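Search the forums
Search titles only
Advanced search

Stutter after the November patch, frame pacing vs server tick

Posted by coldsolder, November, 9:40 pm

Running Mevside on the current build. Since the patch I get a hitch whenever I cross into the harbour district. Average frame rate is unchanged at 110, so the overlay looks healthy, but the frame time graph shows a spike to 40 ms at each cell boundary. Drivers are current, shader cache has been cleared and rebuilt, and the game is on an NVMe drive. Has anyone isolated this to the streaming change, or is it the new netcode?

Reply by gravel_tram

Streaming. The patch notes say cell preloading was moved off the main thread, but the handover at the boundary still blocks. Load an offline save and walk the same route. If the spike is still there, the server has nothing to do with it.

Reply by coldsolder

Tested offline, same route, three passes. Spike present on all of them, slightly shorter.

Reply by pemmican

"Slightly shorter" matters. If it were purely streaming, the offline and online figures should match within noise. I host a private server for 21 players and the tick drops at the same moment the client hitches. Two separate faults that happen to line up at the boundary, in my opinion.

Reply by gravel_tram

Your server is loading the same cells as the client. Of course the tick drops. You're measuring one cause in two places.

Reply by pemmican

The server doesn't load textures or meshes, only collision and entity state. That is a much smaller payload and it shouldn't stall. It didn't stall before the patch on the same hardware.

Reply by oblique_wombat

Anyone on this thread running the Nundero texture pack? It repacks the harbour atlas uncompressed, and the preload budget in the config was never raised to suit. I had the same hitch and it went away when I pulled the pack out. Verify files afterwards, as the uninstaller leaves two archives behind in the override folder.

Reply by coldsolder

Yes, I have Nundero installed. Removed it, deleted the override folder, verified. The offline spike is down to 8 ms, which I can't feel. Online it still reaches 21 ms, so pemmican may have a point.

Reply by gravel_tram

Fair enough on the offline figure. I'd still want to see the online run with the Akix overlay turned off. It hooks the present call and polls the friends list, and anything network-bound in there will show up only when you're connected.

Reply by pemmican

Akix isn't on my server box and the tick drop is still there. I've logged it with the server's own profiler. The time is going into entity serialization, mostly the market stalls. Trịnh reworked the vendor inventories in this build and every stall now sends its complete stock list when a player enters the cell. It used to send a hash and only follow up if the client disagreed. 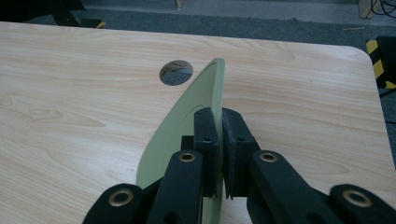 Setting vendor_sync to 0 in the server config restores the old behaviour. Side effect: stock shown to the client can be stale until the stall is opened. On a co-op server I consider that acceptable. On a public one with trading enabled I wouldn't do it, as two players can queue a purchase on the same item and the second one gets rolled back.

Reply by oblique_wombat

I'd be careful calling that the old behaviour. The old build also throttled the follow-up requests. With the flag at 0 in this build there's no throttle, so opening several stalls quickly sends the lot at once.

Reply by pemmican

Correct, I'd missed that. Still cheaper than sending every list on entry.

Reply by gravel_tram

Cheaper on average, worse in the worst case. I'd leave the flag alone and wait for the hotfix.

Reply by coldsolder

Ran it with vendor_sync at 0 and the Akix overlay disabled. Online spike is now level with offline. I changed both at once, so I can't say which did it. Will turn the overlay back on tonight and repeat the route.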